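Visit notes: Girex demo day, Benholm

Written up on the train so excuse the state of it. Went up in October with Judite Barros from our packing side, mainly to see the two-armed sorting kit Girex are now offering on hire as well as outright sale. Doors at 9, coffee poor, parking worse.

Benholm is a low unit behind the bus depot. Half offices, half demo floor. Maybe a dozen other visitors, mostly small moulders like us plus two people from a college. Cauã Andrade did the tour and to his credit didn't read from slides. He used to run a line at Cunha and talks like someone who's had to clear a jam at 5 in the morning.

First stop was a long talk about the hire terms, which I'll put at the end. Then the floor.

The kit they want us to look at is the sorting cell. Parts on a belt, bins underneath, two arms with proper five-finger hands instead of the usual suckers or pincers. Whites to one bin, blacks to another, that was the job on the day. Cauã says the hands are the selling point – no change of tooling when the part changes, you just teach it the new shape. He reckons 40 minutes to teach a part. Judite asked whether that was him or one of our lot doing the teaching. Him. So double it. 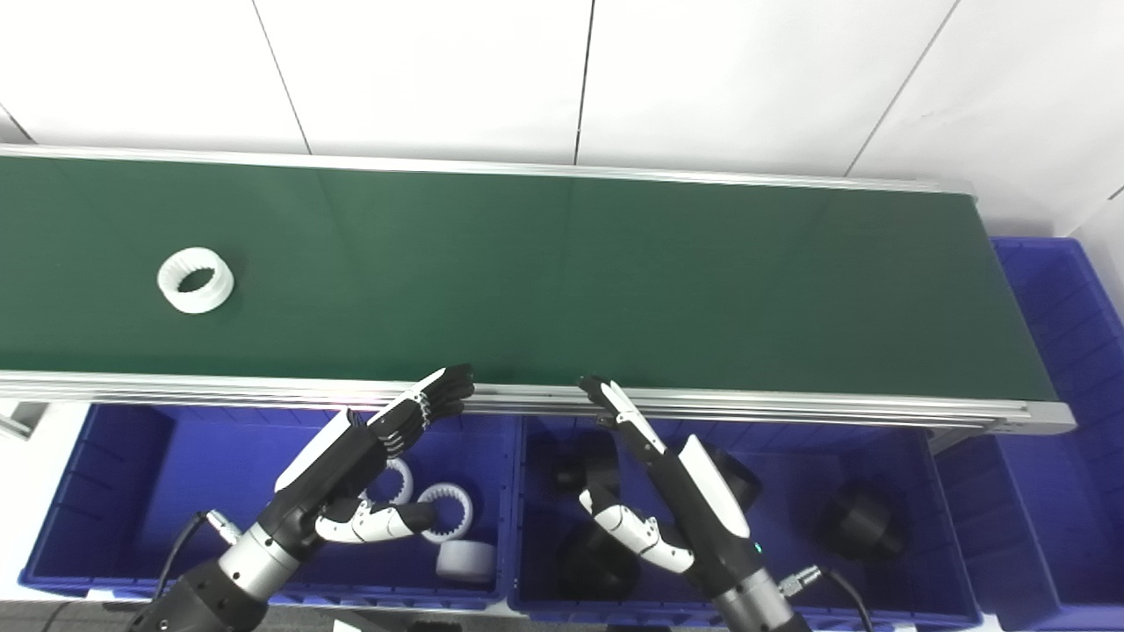
Sorting cell at Benholm: toothed white ring on the belt, white and black parts in the bins below.

Things I liked. The hands are smaller than I expected from the brochure. Bins are plain blue plastic and Cauã says any bin of the same size will do, so no special trays to buy. Belt is an ordinary flat one in an aluminium frame, our fitters could look after that with their eyes shut.

Things I didn't. Cables hang off the wrists in the open – I'd want those sleeved before it came anywhere near our floor. And it's slow. Quoted rate is 600 parts an hour, Judite does over 1000 on a good shift and told him so. His answer was that it runs through the night, fair enough, but our nights are short runs and we'd be forever teaching it new parts.

Asked about oily parts. Bit of a pause. They have a trial going at Bevberg with greased rings and he'll send the results when there are some. Must chase this, its the whole question for us.

Noise: couldn't judge, compressor going next door the whole time.

Hire terms as I scribbled them down. Three month minimum, setup charged seperately, one training day included and further ones extra. Hands are covered for wear but not for crashes. Spare fingers held at Benholm, next day delivery if you ring before 2pm. They want a floor space bigger than I'd allowed for, need to measure by the old press before anyone gets excited. Buying outright gets you the same cover for a year, then a yearly fee he wouldn't name.

Minimum batch they'd recommend is 50. Most of ours are over that, not all.

Judite's view: not for the rings, possibly for the end caps. Mine is much the same. Cauã has offered to run a box of our own parts if we post them up, so I'll get one packed with the awkward ones in it and ask to come back and watch.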